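Skuvik H2 Hand-Held Demonstration Gripper
Two-finger gripper for recording manipulation tasks by hand 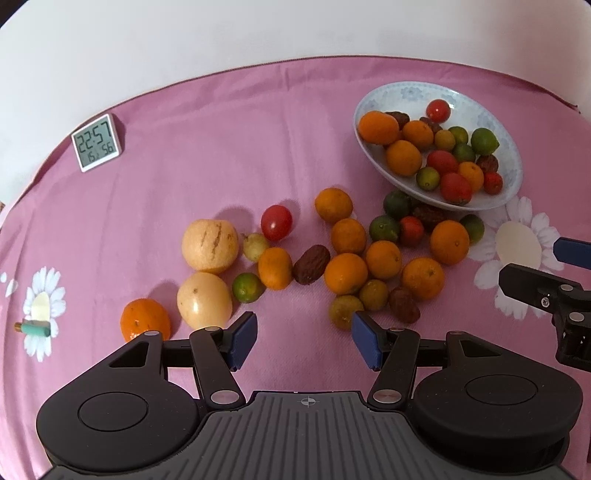 Tabletop fruit task recorded with the H2. Blue finger pads fitted.

The Skuvik H2 is a passive two-finger gripper with a body-mounted camera. An operator carries out the task directly, and the recorded finger opening and tool path are exported as a demonstration for a robot arm. No arm is needed at the recording site.

The H2 is sold singly or as a matched pair. In pair mode both units share one clock, and either camera can be set as the primary view. Mixed produce on a patterned cloth, with a bowl as the target, is a useful bench task for new operators: oranges, limes, cherry tomatoes and dates call for different openings, and the small items show up poor finger alignment quickly.

Finger pads
Pads are blue and held by two screws. Replace both pads on a gripper together, then repeat the opening calibration. Pads from the older H1 do not fit.

Specifications
Weight, with camera: 312 g
Recording time per charge: 200 min
Maximum finger opening: 83 mm
Actuation: manual trigger, spring return
Finger linkage: black arms, riveted joints
Storage: removable card
Export: tool pose, finger opening, video

Calibration
Close the fingers fully, hold for two seconds, open fully, hold again. The status light turns green when both end points are stored. Run this at the start of each session and after any pad change. Pairs are calibrated one unit at a time - left first, then right.

Compatibility
Exported files load in Herkitz Replay without conversion. Mounting plates for the Stoltano wrist flange are listed under Accessories. The Colombo flange needs the long-bolt plate, and the pose offset must be entered by hand.

Warranty
Gripper body and linkage: 24 months. Pads and batteries are consumables and not covered.

Ordering and technical questions: Gemma Lombardi, sales; Sveva Cocco, applications.

Page revised 15 January 2018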